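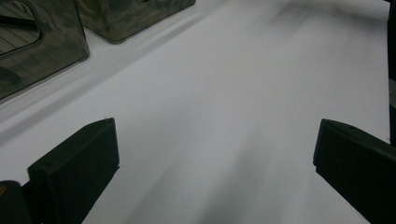
Heather Yule wrote to me that a list of soup recipes isn't a dataset until somebody has fixed the spelling of "parsley," and she had found four spellings of it in my first upload. Fair enough! I've fixed the parsley. The dill is next.

Kundurberg Soups, read me first

So this is my pile of soup recipes, typed up from community cookbooks, church newsletters and the backs of a few calendars. I started it one January when I had a cold and wanted to know how many ways people make split pea (a lot of ways). It kept growing and now it lives in a spreadsheet that other people seem to want, so I'm putting it out properly.

What you get

soups.csv has one recipe per row, 1,686 rows in all. My goal was 2,000 and I ran out of calendars.
sources.csv lists the 81 booklets and clippings, with a year where one was printed.
notes.txt is me arguing with myself about whether chowder counts. I let it in. Chili is out, please don't write to me about chili.

Columns in soups.csv

title: as printed, even when it's just "Good Soup"
source_id: matches sources.csv
ingredients: separated by semicolons, original amounts kept
method: the steps, typed exactly as they were, typos and all
serves: blank for around 300 recipes that never say

Things that will trip you up

"1 can" could be any size at all. I left it alone, so if you're adding up quantities you'll have to pick a size and live with it. The Fluvberg booklets use "cup" for a teacup, and those rows have teacup in the flags column (oh, there's a flags column, I forgot to list it). Loïc Renaud checked the French recipes and changed a few of my accents, plus one place where I'd turned leeks into pears.

There's a lot of cream in here. Most of the booklets come from dairy towns, so don't use this to decide what everybody eats.

Using it

Do what you like with my typing and the column work. If you reprint a whole recipe, name the booklet it came from. Corrections are very welcome, just send me the row number and what the line should say.

Last updated July 22, 2026. Dill still pending.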